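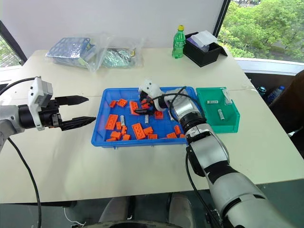
Sorting station, blue tray and green bin, two-arm setup.

Palevico Manipulation Group
Minutes of the data collection meeting, December 6, 2023

Present: Jennylyn Tagle (chair), Ronaldo Catacutan, Janelle Macaraeg, Jomar Dalisay (minutes)
Apologies: Rogelio Tagle

1. Minutes of the last meeting
Approved with one correction. The operator guide belongs to Janelle, not Ronaldo.

2. Progress on the sorting task
Ronaldo reported that nearly 2000 demonstrations are now on the Gilus server. The task is still the same: white cylinders go from the blue tray to the green bin, and orange bricks stay in the tray. Most of the set was recorded by Ronaldo and Jomar. Janelle has started on the evening block and is working at a good pace.

Jennylyn asked how many of these had been reviewed. Ronaldo said the review is behind by 200 episodes. He would like to stop recording for one morning and catch up. Agreed.

3. Quality of the demonstrations
Janelle went through the episodes she had rejected. The usual causes were:
- operator pauses for a long time above the tray before choosing a cylinder
- a brick gets dragged over the rim along with the cylinder
- recording is stopped before the hand has moved clear of the bin

She does not want to throw out every episode with a missed grasp. If the operator misses, backs off and picks the part up on the next try, the episode is useful and should be kept with the "recovery" label. Ronaldo was worried that too many of these would teach the policy to miss. After some discussion it was agreed to keep them, label them, and let Rogelio decide on the mix at training time.

Jomar pointed out that the labels are typed by hand and people spell them differently. He will change the field to a menu.

4. Layout of the bricks
Operators have been resetting the tray by hand and tend to leave the cylinders where they are easy to reach. Jennylyn wants more cases with a cylinder lying between bricks or close to the wall of the tray. Ronaldo will write 18 starting layouts on cards and operators will draw one before each reset. Tall bricks standing on end should be part of the set.

The objects at the back of the table were raised again. Janelle asked whether the bags, the bottle and the black box should be cleared away. Jennylyn would like them left where they are for now and moved to new positions between blocks, so the policy does not tie the task to one background. Nothing is to be put in front of the tray or the bin.

5. Use of the two arms
The arms carry different end effectors, a two-finger gripper on one and a multi-fingered hand on the other. So far operators have chosen whichever they like and the hand is used much more often. Jomar asked for a rule. It was agreed that each block will name the arm that does the picking. The other arm holds still beside the tray unless the block is marked as a two-arm block.

Cables: Ronaldo asked that everyone check the slack under both arms before starting a block. A loop that catches on the table edge shows up in the joint data and the episode has to go.

6. Lighting
Episodes recorded near sunset look very different from the morning ones. Janelle asked if we should get blinds for the windows. Jennylyn said no, we want the range, but the time of day must be saved with every episode. Jomar confirmed it already is.

7. Second site
Edano has offered bench time in February. Aquino would supply the bins and trays so that both sites match. Jennylyn will find out what the room is like before we say yes. No decision.

8. Actions
Ronaldo: layout cards; clear the review backlog
Janelle: add the recovery rule and the arm rule to the operator guide
Jomar: label menu in the recording tool
Jennylyn: talk to Edano about the room, and to Rogelio about the training mix

9. Any other business
Janelle asked for a second chair at the operator desk. Jennylyn will order 2.

Next meeting to be set by email when the review backlog is done.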